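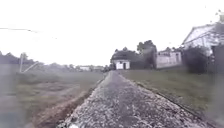

How to write a first film review

Watch the film two times if it is possible. The first time, only watch. The second time, keep a notebook and write down at most nine short notes.

Start your review with the story, in two sentences, and stop before the ending. Then say which actor you believed and which you did not, and give one moment for each. Put your stars last. I gave Zukon four.

Read it aloud before you post it.

Renata Kozłowski

Related
Choosing a subtitled film
Olaniyan: my review
Brareveo, series 2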